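Goser Discovery Room: opening checklist for the handling tables, with comments
Room 313. Last revised July 2020 by Loan Triệu

Work through the list before the doors open and tick as you go. Comments under each item are mine unless they carry Lộc's name. Please add your own! The April version had hardly any, and the few we got were brilliant.

Floor and walkways

[ ] Clear route from the door to the far window, at least 900 mm wide all the way.
Comment: Measure it with the stick behind the door. The pinch point is always by the coat rail, and a pushchair finds it before you do. Since we turned the rail sideways this has passed every single time, which makes me very happy.

[ ] Mats flat, corners down.
Comment: The green one curls. Turn it over and it behaves.

[ ] No bags, boxes or stools left in front of the fire exit.

[ ] Floor dry after mopping.
Comment (Lộc Lại): Allow longer than you think by the sinks. I'd leave the yellow sign out until the first group is seated.

Tables

[ ] Push down on each corner. No rocking.
Comment: Lean on it like a tired parent would. If it moves, try the felt pads in the Lultness tin first, then tighten the leg fixings. If it still moves, take it out of use and put a red tag on it.

[ ] Run a palm along every edge, underside too. No splinters, no chewing gum.
Comment: Wear the thin gloves for the underside. You'll thank me.

[ ] Corners checked at child height.
Comment: Get down on your knees for this one. It's a completely different room from down there and I love doing it. Fit a soft cap on any corner that feels sharp.

[ ] Nothing within 400 mm of the edge that would hurt if it landed on a foot.
Comment: Applies to the heavy pieces, the stone samples and the big magnifier. Light things can go nearer. The smallest visitors like to pull things towards them, so give the heavy stuff a bit extra on school days.

Handling pieces

[ ] Bones, shells and horns looked over for fresh cracks, flaking or loose teeth.
Comment: Good light, slow turn, both hands. Anything that sheds goes back in its box with a note saying where the damage is. A note that just says "broken" sends us hunting for ages.

[ ] Replicas and real pieces kept on separate shelves when not in use.
Comment (Lộc Lại): The Drakero casts are so good that I've mixed them up myself. Look for the dot of paint underneath.

[ ] All pieces wiped with the right cloth. Dry for bone, damp for resin.

[ ] Hand gel full, and the sign next to it facing the door.

[ ] No food on or near the handling tables.
Comment: Snacks live in the Lã corner, on the other side of the room. Fruit juice and old bone really don't get on.

Lights and sockets

[ ] All lamps working, no flicker, no hot smell.

[ ] Unused sockets switched off, cables off the floor.
Comment: The extension lead failed its check and has gone. Please don't bring one from home, however lovely it is.

People

[ ] At least 2 of us in the room before any group comes in.

[ ] First aid box sealed. If the seal is broken, check the contents against the lid and restock.

[ ] Everyone knows who is calling the numbers if the alarm goes.
Comment: Say it out loud. It feels silly and it works wonderfully.
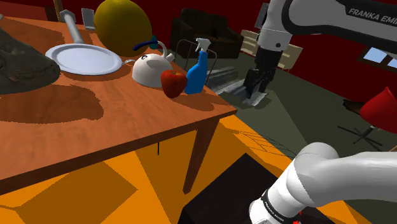
When all the boxes are ticked, sign the sheet, write the time beside your name and hang it on the hook inside the cupboard. Red tags get a line in the repairs book as well. Then open the doors and enjoy it, the first ten minutes are the best part of the day!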